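4.2 Why the handle matters: results from the tea room survey

We now turn to the part of the study we most enjoyed, and the part that surprised us most. Section 4.1 dealt with how people choose a cup when several are on offer. In this section we look at what they do with it afterwards, and above all at how they hold it.

The survey covered 400 visitors to the two tea rooms in Sturkthorpe, both of which serve the same menu at the same prices. Each visitor was given a plain white mug from one of two makers, Grinetti or Tsolakis. The two mugs hold the same amount and weigh nearly the same when empty. Where they differ is the handle. The Grinetti handle is a wide, even loop with room for three fingers in most adult hands. The Tsolakis handle is smaller and thicker, set high on the body, and leaves space for one finger or, at a squeeze, two. We had expected this to change comfort scores a little. We had not expected it to change almost everything else!

Observers sat at a corner table and noted each separate lift of the mug, from the moment it left the table to the moment it was put down again. This gave us 1,889 lifts in all. For each one we wrote down the grip used, which hand was used, and whether the other hand joined in. Four kinds of grip turned up often enough to be worth naming. In the full loop, the fingers pass through the handle and the thumb rests on top. In the pinch, one finger goes through and the thumb presses down from above, much as one would hold a teacup. In the wrap, the handle is ignored and the hand goes round the body of the mug. In the cradle, both hands go round the body, with or without a finger in the handle.

With the Grinetti mug, the full loop was by far the most common grip at the start of a drink. People picked the mug up by the handle, drank, and put it down by the handle. As the drink went on, though, the wrap crept in, and by the last few sips the two grips were close to level. This fits with what visitors told us when they filled in the card at the end: a hot mug is held by the handle, and a warm one is held for the pleasure of it. Several wrote that they had never thought about the matter before and would now be unable to stop.

With the Tsolakis mug the pattern was quite different. Very few people managed the full loop, as one would expect, but the pinch did not simply take its place. Instead, many visitors went straight to the cradle, even with a fresh drink, and kept to it until they had finished. Some shifted the mug round in their hands every few seconds while it was hot. Others waited. The wait before the first sip was longer with the Tsolakis mug at every time of day, and we think this is one of the clearest findings in the whole study. A small handle seems to slow people down.

Does that make it a bad handle? We would be slow to say so. Of the 400 cards handed out, 123 came back with something written in the space for comments, and the Tsolakis mug drew the warmer remarks of the two. Visitors called it snug, friendly and good on a cold day. The Grinetti mug was more often called practical or sensible. When asked which they would rather have at home, people were split, and the split followed grip closely. Those who had mostly used the cradle wanted the Tsolakis mug, whichever mug they had been given. Those who had mostly used the full loop wanted the Grinetti.

We also looked at age. Older visitors were more likely to keep to one grip for the whole drink, and more likely to use the handle if they could get their fingers through it. A fair number wrote that a mug they could not hold firmly by the handle was one they would not buy. This echoes the answers given in our earlier Nokville interviews, where 150 people sorted a shelf of mugs by how safe they felt when full. There, too, the room inside the loop counted for more than the size of the mug or the thickness of its wall. It is a lovely result to see twice, in two towns and by two quite different methods.

One more pattern deserves a mention. People who were talking lifted the mug more often and drank less each time. They also changed grip more, passing from handle to body and back again as they gestured. People who were reading almost always left one finger in the handle between sips, even with the mug resting on the table. We did not plan to record this and can give no firm figures for it, but all of our observers noticed it separately, and we would be delighted to see someone follow it up.

There are limits to what can be drawn from this. Both tea rooms are busy, and an observer can miss a lift when a tray goes past. The survey was run in April, when few visitors wore gloves or came in with very cold hands, and a winter survey might well find the cradle in use from the first sip with either mug. We also tested only white mugs with no pattern, so that looks would play as small a part as possible.
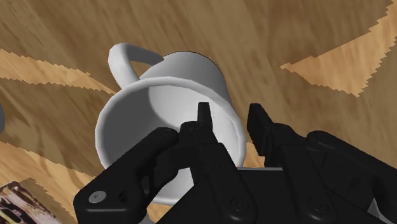

Figure 3. A plain mug on its side, with lip, body and handle in view.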